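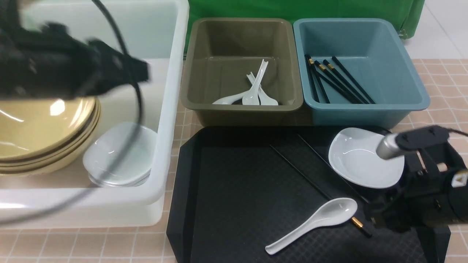
Sorting tableware into bins between washing and table setting: how many bins, and what goes with what?

Posted by Tharun Bangera
2020-07-29

I am setting up a holding station for tableware in a small shared dining room. Clean items come off the drying rack, wait at the station, and go out to the tables before the next meal. There are no drawers, so everything has to live in open plastic bins on one work surface.

The present arrangement is one large translucent white bin and two smaller rectangular ones, olive and teal-blue. The large bin takes the plates and the bowls together. The plates lean against the inner wall, and the bowls are nested in a stack next to them. Spoons go in the olive bin and chopsticks in the teal one. The spoons are white ceramic. The chopsticks are black with gold-colored metallic bands at the thick end.

Three points I would like advice on.

First, leaning the plates. They fit that way, but when I take the bowls out there is nothing to stop the plates from sliding. Should they lie flat?

Second, the spoons. They cross over each other however I put them in, and I hear them knock together whenever the bin is moved. Is chipping a real risk at this scale?

Third, whether chopsticks should be kept in a bin lying down or stood upright in a cup. The bin is easier to wipe. The cup takes less room on the surface.

Shelf space above the station is not available. The surface has a checked covering that I would like to keep, so nothing that needs screws, please.

Kováčik

Taking the points in order.

Plates. Both positions are acceptable if the plates are supported, and a lean is only supported while something blocks the foot of the stack. In a bin shared with bowls, the bowls are doing that job. Either remove the plates first or put a stop in the bin. A folded dish towel laid across the floor of the bin and pushed up against the lower rims is enough. For storage longer than a day I would lay them flat. A leaning stack puts its weight on the rim of the outermost plate at one point, and glazed rims chip at points.

If you lay them flat, check the inside width at the floor of the bin and not at the top. Most bins taper. A plate that drops in easily at the rim can wedge partway down, and then you are pulling it out by the edge with the bowls in the way.

Bowls. Nesting is fine. Make sure they are dry first. Nested bowls hold water between them for a long time, and square shapes with rounded corners are worse than round ones in my experience, as the corners sit close and the air does not move. Leave them upside down on the rack until the foot of each bowl is dry to the finger, then nest.

Spoons. With a few ceramic spoons in a bin that stays put, the risk is small. It goes up with carrying. A rubber drawer mat cut to the floor of the bin removes most of the noise, and the spoons stop skating. Put all the spoons in with the bowl ends the same way. They will still overlap somewhat, but the handles no longer act as levers on each other. The parts that break are the neck and the front lip of the bowl.

Chopsticks. Lying down, for your use. Upright in a cup, any water left on them runs to whichever end is lower and stays there. If they are lacquered wood, that is where the finish lifts first. If they are plastic or a composite it matters less, though the bottom of the cup still needs washing. Keep the banded ends together as a handle side so that people pick them up without touching the tips.

Isto

I would just get a divided cutlery tray and be done with it. Bins are for carrying.

Tedel

I ran a station like this for 8 years in a hostel kitchen and disagree with part of the above.

A divided tray is shallow. Ceramic spoons are deep in the bowl and sit above the dividers, so they end up in each other's compartments anyway. Deep bins with one item per bin are the better choice when several people restock. The different colors are useful for the same reason. Keep them fixed: spoons always in olive, chopsticks always in teal. After a week no label is needed.

The large bin is the part I would change. Plates and bowls leave the station at different times, and each time one stack goes out the other one shifts. Buy a second bin of the same size and split them. If the surface will not take two, put the plates flat at the bottom and a towel on top, then the bowls on the towel. It is slower to unload but nothing leans.

Also weigh the loaded bin once. Ours was 9 kg with plates and bowls together, and the rim had started to bow where people gripped it. Translucent bins of this kind are often thin in the wall. After that we left the bin in place and carried the stacks out by hand.

For the surface, a non-slip liner under each bin will hold without screws. Lift it every few days and dry under it — a liner left down on a damp covering marks it.

Mono

Agree on drying before nesting. For the chopsticks, roll them in a dry towel before they go in the bin. It takes a minute, and the bin then only needs a wash once a week.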